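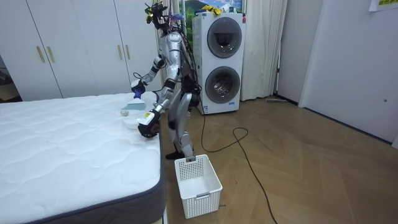

# Chapter 3: Where Examples Come From

A learning system is only as good as what it gets to copy, and I think gathering that material is the most exciting part of the whole field! In this chapter we'll follow one household chore, cleaning a mattress, from first try to finished data set.

Start with a single example, which we'll call an *episode*. It holds everything the robot's cameras saw and every move its joints made, matched up in time. Sweeping a crumb into a dustpan sounds easy until you plan it for two arms – one has to hold the pan steady while the other brings the brush in at a useful angle.

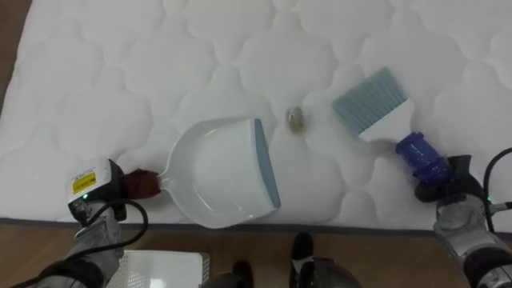 Pádraig Dunne's Zirnholm set, which we'll use all through Part One, has 600 episodes split across 17 chores. Look closely at how much they differ. The crumb moves, the tool changes, the grip shifts a little – and that variety is what your model will learn from.
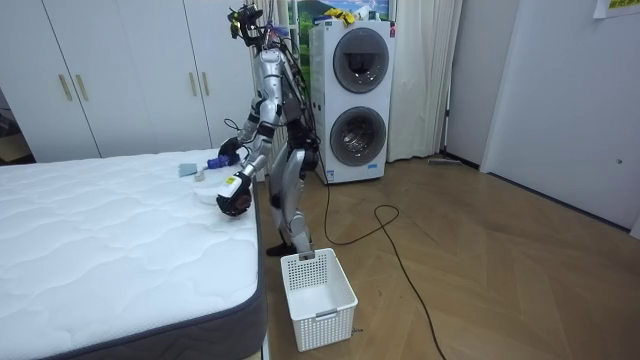

Before reading on, write down 3 things you would change between one episode and the next. We'll come back to your list in Section 3.2.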